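Murumby softball wraps up its fall schedule

Murumby closed out its fall schedule in August heat with a 2-0 loss to Escobedo, a game that was closer than most of the ones before it. The only runs came in the fourth inning on a single up the middle with the bases loaded. Murumby left 14 runners on base – a season high. 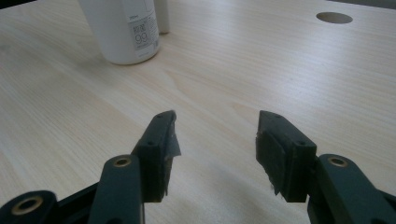
Vasco Moreira said the pitching kept them in it and the hitting will have to catch up before spring. He plans to move batting practice ahead of fielding drills and wants every player to take 100 swings a session.

Spring sign-up is open now. Returning players should turn in their jerseys first.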